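Pretend Fruit and Veg: The Gallery

Posted by Dalal Zein, Jun 12, 2022

Hello and welcome to the page I have been promising everyone at Luluvdale market for ages! If you have bought a plum from me, or picked one up and tried to bite it (you know who you are), this is where the rest of the collection lives.

I started with a single lemon. It came in a box of kitchen odds and ends from a house clearance, and I put it on the windowsill and liked it so much that I went looking for a friend for it. Then the lemon had an orange, and the orange had a bowl, and now I have 156 pieces in the spare room and a husband who checks very carefully before he makes a sandwich. I don't only keep old ones. Some are shop display pieces, some are toys, some are the sort of thing you find in a show home, and I love the lumpy ones as much as the perfect ones.

I lay them out in groups when I'm deciding what goes to the market and what stays at home. I try to mix the colours up, because a row of red apples looks like a greengrocer's and I'd much sooner it looked like someone had tipped out their shopping. There's a plain cloth for the pale things, and a grey one with thin white lines for the bright things, and a few baskets and plates that come out every time.

Each group gets its own few lines below, a bit about where things came from and what I think of them. Prices aren't on here as I change my mind too often. Ask me at the stall!

The greens and golds

My favourite mix of the whole spring, this one, and I'm not even sorry about the bitter melon. I know it isn't to everybody's taste. I grew up with the real ones on the table and I pushed them round my plate for years, and now I would fight anybody for a pretend one with good bumps. The ridges are what you pay for. A cheap one is smooth along the sides and looks like a cucumber that's had a fright.

The green glass plate with the scalloped edge goes with nearly everything. It has a thin gold rim that I'm terrified of rubbing off, so it gets washed by hand and nobody else is allowed near it. A banana looks wonderful on it. So does a mango, but the mango rolls.

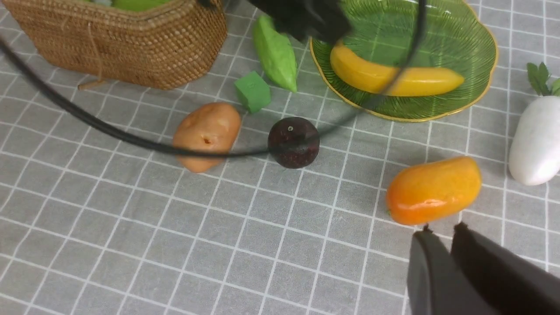

How do you clean artificial fruit without spoiling the colour?

A soft, slightly damp cloth first, with one drop of washing-up liquid in a bowl of lukewarm water, and then a dry cloth straight after. Never soak anything with a stalk or leaves, as the water gets in where they join and you'll be shaking it out for a week. For dust in the bumps I use a clean make-up brush. Keep away from anything with bleach or alcohol in it, and try a hidden patch before you do the whole thing, especially if it's painted.

I get asked that at every single market, so I thought I'd better write it down.

The potato is a quiet sort of thing and I'm very fond of it. It's a plain light brown oval with one little eye, and people walk right past it to get to the mango. I had it in a dish in the kitchen through most of May and my sister peeled the film off a tray of real ones and very nearly put it in with them. It is staying with me, before anyone asks.

The plum is so dark it's almost black until you get it near a window, and then the red comes up. There's a small pale spot on the top where the stem would be, and that tiny detail is what sold it to me. I've seen plums three times the price without it.

The radish has its leaves on! I can't tell you how hard that is to find. White radishes turn up now and then, but the leaves have usually been pulled off by a child or chewed by a dog, and you're left with something that could be anything. I keep that one out of the sun, as green leaves fade faster than the rest.

Baskets and where they come from

I have more baskets than I need. The woven rattan ones are best for fruit, I think, because the tan colour is warm and doesn't argue with anything. If yours has gone dull, take it outside, tap it upside down, and go over it with a dry paintbrush. Don't be tempted by varnish. I did one in a fit of enthusiasm and it looked like a glazed bun.

A tip for filling a big basket on a small budget: scrunch up brown paper in the bottom and only put your good pieces on top. You can make a very generous-looking harvest with hardly anything in it, and it's a lot lighter to carry to the car.

Swaps

I'm always up for a swap. At the moment I'm after a pomegranate (cut or whole), any sort of squash, a decent bunch of radishes, and figs, figs, figs. I have spare lemons, plenty of green apples and one pear with a dent in it that would look perfectly all right if you turned it to the wall.

Come and find me at Luluvdale, on the side nearest the bakery van, or leave a note for me with the people on the next table if I've gone for a cup of tea. Bring your bitter melons!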